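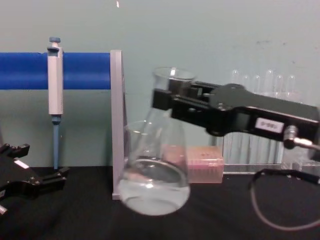
Measuring and Making Up Solutions
Handout 2 - Foundation Practical Chemistry, Cemgate College
Revised 31 Aug 2021

Read this before the first practical. Bring it with you, along with your lab book and a calculator.

Units
Volumes in this course are given in millilitres or litres. There are 1000 ml in a litre. Most mistakes in the March test came from people mixing the two in one sum, so convert everything first and write the unit next to every number.

Concentration
The concentration of a solution is the amount of dissolved substance divided by the volume of the whole solution. It is the volume of the solution that counts. If you add a litre of water to a solid you will usually end up with slightly more or less than a litre.

We use two kinds of concentration:
Mass concentration, in grams per litre (g/l)
Molar concentration, in moles per litre (mol/l)

To go from the first to the second, divide by the molar mass.

Worked case
Sodium hydroxide has a molar mass of 40 g/mol. A solution with 2 g in 1000 ml has a mass concentration of 2 g/l. Divide 2 by 40 to get 0.05 mol/l. Half a litre of the same solution contains 1 g of the solid but has the same concentration. Students often halve both.

Which glassware
Beakers and conical flasks are for holding, mixing and swirling. The lines on the side are a guide only and must not be used for measuring. Use a measuring cylinder for rough work, and a pipette, burette or volumetric flask for anything that goes into a calculation.

Reading the level
Stand the vessel on a flat bench and get your eye level with the surface. Water curves up at the glass, and you read the bottom of the curve. Reading from above gives a value that is too high in a measuring cylinder. A burette is numbered downwards, so there the error goes the other way.

Diluting
Amount before equals amount after, so C1 x V1 = C2 x V2. To find how much water to add, take V1 away from V2 - this last step is the one people leave out. If you dilute 4 ml to 200 ml, the water added is about 196 ml.

Before next week
Read chapter 3 of the Fortin workbook and do the odd-numbered problems. Hand them in at the start of the class in the Halano building.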